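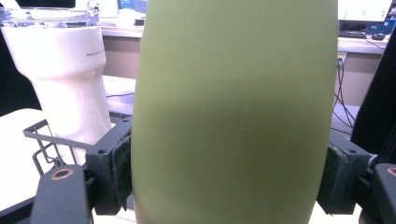
Demonstration collection group, Clostgate site. Minutes of the meeting held Thu 1 March in the small room, the large room having been taken by people with a cake.

1. Minutes of the last meeting
Accepted, with one correction. "Grasp quality was discussed at length" now reads "at great length."

2. Progress on the count
The set stands at 1086 accepted demonstrations against a target of 2602. The group noted that the target was set in November, in a better mood. A further 409 are waiting for review, and the reviewers asked that the word "waiting" be understood in its fullest sense. Tikdale has sent its share on time again and was thanked, a little stiffly.

3. Objects
Drinkware is overrepresented. The olive green cylinder, scuff and all, has now been picked up from so many angles that the model may come to believe the world is mostly green and round. It stays in the set, but no more than two sessions a week. Anyone bringing in new objects should bring ugly ones. Soft packets, odd handles and things with lids that don't quite fit are all wanted. A proposal to use the contents of the break room fridge was not seconded.

4. Hand-held grippers
The black fabric on one finger pad is fraying at the edge. Opinion was split on whether to change it now or finish the batch so the pads match all the way through. Agreed: finish the batch, then change both pads on the same day and write it in the log. The log is the blue binder. It has been the blue binder for some time.

5. Labels
Holroyd is still using "place" for what everyone else calls "put down," and has started using "set" as well. The written guide says "place," as Holroyd pointed out. The guide will stay as it is and everyone else will change, starting Monday. Old labels will be converted by script. The author of the script would like it recorded that this was going to be a quiet week.

6. Failed grasps
Long discussion. One view is that drops and slips should be kept and marked, as the learner needs to see a recovery. The other view is that most of ours show no recovery, only a person saying a word and bending down. Agreed to keep any drop where the object is picked up again with the gripper. Drops finished by hand go in the reject folder.

7. Erkdale visit
Erkdale would like to watch a session. Agreed in principle. Date to be found. Desks to be tidied, in principle.

8. Any other business
The spare charger is missing again. It should go back on the shelf, with its cable.

Next meeting in 2 weeks, same room unless there is cake.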